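Mentoring Program: Frequently Asked Questions
Celtitz Human Resources, Learning and Development
Last updated June 12, 2019

The following answers apply to employees at the Skultham and Wadbridge offices. Employees at other locations should contact their local human resources representative, as terms may differ.

What is the mentoring program?

The program pairs employees with more experienced colleagues from another department for a period of nine months. Each pair meets once a month and works toward goals set by the mentee at the start of the term. Participation is voluntary and has no bearing on performance ratings or pay.

Who is eligible to apply as a mentee?

Any regular full-time or part-time employee who has completed the probationary period may apply. Temporary staff may apply if their contract runs to the end of the mentoring term. Employees who are subject to a formal performance plan should speak with their human resources representative before applying.

Who may serve as a mentor?

Mentors must have at least five years of professional experience and must have been employed by the company for two years or more. A management position is not required. New mentors attend a half-day training session before their first meeting.

How do I apply?

Applications are submitted through Cervantes, the company's learning portal. Select "Development," then "Mentoring," and complete Form 1248. The statement of goals is limited to 500 words. Applications open on the first working day of March and close at the end of that month.

Does my supervisor need to approve my application?

Yes. Your supervisor confirms that you can be released for meetings during working hours. The supervisor does not see your statement of goals unless you choose to share it.

How are mentors and mentees matched?

Matches are made by Learning and Development on the basis of stated goals, work experience and availability. You may name up to three preferred mentors, and these preferences will be considered, but they cannot be guaranteed. A mentor is never assigned to an employee in his or her own reporting line. 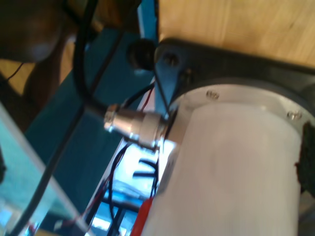 How long does each mentoring meeting last?

Meetings are scheduled for one hour. The pair may agree on a shorter or longer meeting, provided that the total time does not exceed 13 hours over the term. Time spent in meetings is recorded under the training code and counts as working time.

Can meetings be held remotely?

Yes. The first meeting should take place in person where possible. Travel between Skultham and Wadbridge for this purpose is reimbursed under the standard travel policy. Later meetings may be held by telephone or video.

Is what I discuss with my mentor confidential?

Discussions are confidential between mentor and mentee. Both parties sign a confidentiality statement before the first meeting. The exceptions are matters that must be reported by law or under the Code of Conduct, including harassment, fraud and threats to safety.

What if the match does not work out?

Either party may end the arrangement at any time by notifying Learning and Development in writing. No reason needs to be given. If the request is received within the first three months, a new mentor will be sought for the remainder of the term.

Is there a budget for mentoring activities?

Each pair may claim up to $100 per term for books or other learning materials. Receipts must be uploaded to Cervantes within 30 days of purchase. Meals and entertainment are not covered.

Will participation lead to a promotion?

Participation does not create any entitlement to promotion or transfer. Vacancies are filled through the regular selection process, and mentors do not serve on selection panels for positions to which their current mentees have applied.

What happens at the end of the term?

Mentors and mentees each complete a short evaluation in Cervantes. A certificate of participation is added to the mentee's training record. Pairs who wish to continue meeting may do so informally with the agreement of their supervisors.

Whom should I contact with further questions?

Please send a message to Learning and Development through the "Contact" page in Cervantes. Inquiries are normally answered within three working days.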